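Folding on the bed

I have no table in the bedroom, so all the laundry is folded on the bed. In my old room in Flornerwood I had an ironing board always standing, and I used it more as a shelf. When I moved in January I gave it to Ikhsan Wattimena and I did not buy a new one.

The bed is good for this work, because it is wide and I can pull the cloth as long as I want. I pull first from the corners, across the duvet, and only then I make the first fold.
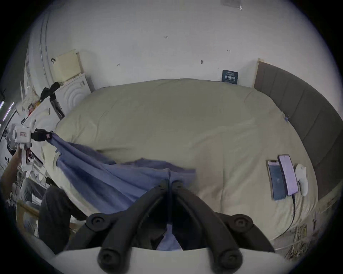 My grandmother did it the same way with bed sheets, always with a second person on the other end. With shirts I manage alone, but long things are a different story. They slide, and the sleeves go under.

For a long garment I spread it diagonally, let it lie quite loose and look for the collar. From the collar everything else can be found.

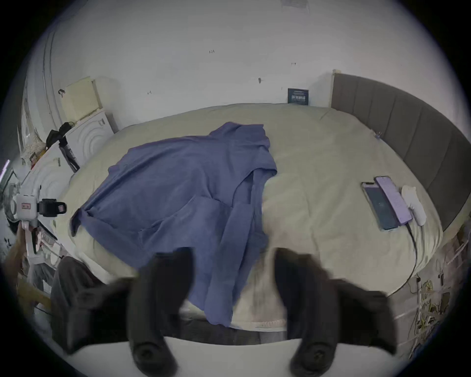 Reading time: 7 minutes (1,081 words with comments)

Kamil Brabec wrote me that I should fold on the floor, on a clean sheet. I tried it for one evening – my knees did not agree. The bed is at a better height, and the duvet I smooth again afterwards with my hand.

Next time I will write about socks, where I still have no system.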